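Talk notes: hand-held demos for cutlery sorting
Speaker: Albane Leclerc. Slides by Baptiste Pichon.

**Slide 1. Question**

Say what we wanted to know: does a policy trained only on hand-held gripper demos transfer to the Sirker arm with no robot data at all? Keep this short. Most of the room read the abstract.

**Slide 2. Data**

- 1,252 demos, all recorded in homes
- 35 tables, each with its own cloth and light
- 2 grippers per session, one per hand
- Sandrine Besnard did the filtering. Mention the script is in the repo.

Point out that we left the tables as they were. Patterned cloths stay on, curtains stay open.

**Slide 3. Thin objects**

Spend the most time on this one. Spoons and forks have a wide end that the policy can find. Chopsticks don't, and they get lost against the other handles in the tray. Pause on the photo before going to the numbers.

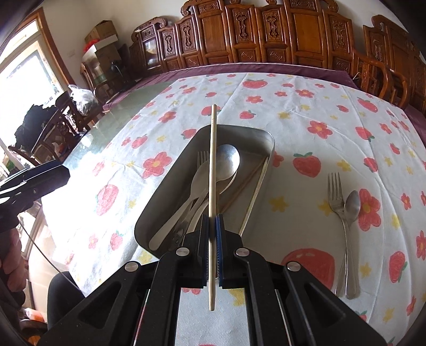

*Chopstick held upright between the blue pads, over the cutlery tray.*

Grasp point labels come from the moment the jaws stop closing. For chopsticks we also log the tilt of the stick in the jaws. Adding tilt as an input was the only change that helped in all 5 test kitchens. The larger image encoder made no difference, so skip the table unless someone asks.

**Slide 4. Limits**

Glare on metal bowls is still a problem. Évan Besnard has a run going with exposure changes, no result to show yet. Don't promise a date past November.

Backup slides: calibration, failure list, Wandis comparison.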